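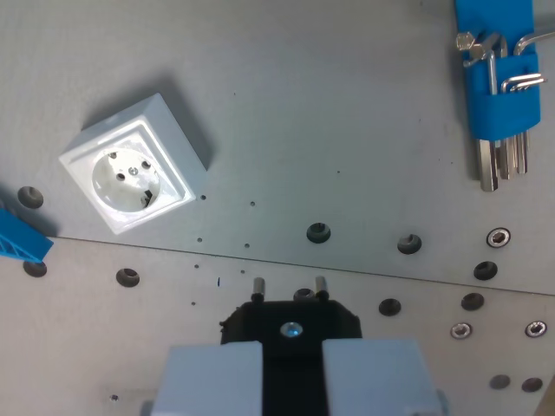 Two weeks, one small bag, and I'd do it again tomorrow

2021-08-01

I'm home! The laundry is going, the cat is pretending not to know me, and I want to write this down while I still remember which train was which.

The plan was to ride from Punesbridge to the coast at Mondholm using only the slow regional trains, the ones that stop at every village with a platform and a bench. It took 11 trains in all, and I loved almost every one of them (the 6 a.m. out of Tedusville can stay in July where it belongs).

What I got wrong on my last trip was the bag. I took the big one with wheels, and I spent my vacation lifting it over gaps, up steps and into racks that were clearly built for hats. This time I took a little canvas backpack and packed it the night before, then pulled out half the clothes and went to bed before I could change my mind. Three shirts, one pair of pants plus the pair I wore, a rain jacket, a swimsuit. I washed things in the sink and hung them by the window, and they were nearly always dry by breakfast.

The other thing I'm so glad I packed was a second plug adapter. The outlets over there take two round pins, my phone was my map, ticket and alarm clock, and I left the first adapter in the wall at the guesthouse in Tedusville. Of course I did.

Food was easier than I expected. Every station town has a bakery close by, and if you get there before nine you can have your pick. There's a seeded roll at Ostermann, across from the station in Punesbridge, that I still think about – dark crust, a lot of salt, so good with cold butter. I bought two for the ride and ate both before we left the platform.

And then Mondholm! It only has 2,000 people and one main street, and the street just keeps going until it turns into sand. I walked out along the water every evening after supper. One night the fog came in so fast that I had to follow the fence back to town, a little scared and grinning the whole way.

My train pass came to 60 for the full two weeks, and seats can't be reserved on the regional lines, so get on early if you want a window. Sit on the left side heading toward the coast. The last half hour runs right beside the marsh, and I saw more herons there than I've seen in my whole life.

Next time I'm bringing a real towel, though.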